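# Comparing two parallel grippers at Giteleo

8/8/25

Simone Portela runs the test bench at Giteleo, where the handling group has been deciding between two parallel grippers for its tool-sorting cell. One is the Stinar, which the company already owns. The other is the Opoku, on loan from the supplier. Both were mounted on the same arm and run with the same controller settings.

"The arm was never in question," Portela said. "What we wanted to know was how much position error each gripper forgives before it shoves the part away or misses it."

Each gripper made 200 attempts on a set of hand tools laid flat on a white table. Portela picked hand tools for their handles, which change width along their length. A closing finger that meets a taper tends to push the tool forward or back as the force comes up.

"A block tells you very little. You close on it, it centers itself, you log a success. With a screwdriver you have to choose where on the handle you want to be, and a small shift along the axis gives you a different width and a different contact angle."

The approach is the same every time. The arm comes in with the fingers open, lowers them to either side of the handle, pauses, and then closes at a fixed speed. The wrist camera records the whole cycle, and Portela reviews the images from the pause before looking at the force log.

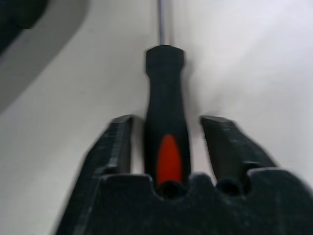

"I look at the gap on each side first. If one side is tighter, that finger touches early and drags the tool across until the other one arrives. On a smooth table that's fine up to a point. On a rubber mat the tool rolls instead, and then your wrist angle is wrong for the lift."

The Stinar handled the offset better, in her account, mainly on account of its lower closing speed near contact. The Opoku closed faster and held heavier tools with less slip, but it needed a tighter position estimate to do so. She has asked for a second set of fingertips before drawing a conclusion on grip.

Camera placement took more time than the grippers did. The first bracket, printed in January, let the camera sag under acceleration, and the calibration drifted over a shift. The current one is machined and bolted at two points. Portela also lowered the exposure time, though she still sees blur along the finger edges.

"You can live with some blur if the handle outline is good enough to fit. I'd take that over adding another lamp and fighting glare off the shafts."

The controller is a Furnalell unit running the arm and gripper on one loop at 60 Hz. She would like to repeat the runs at a higher rate, starting with the Opoku.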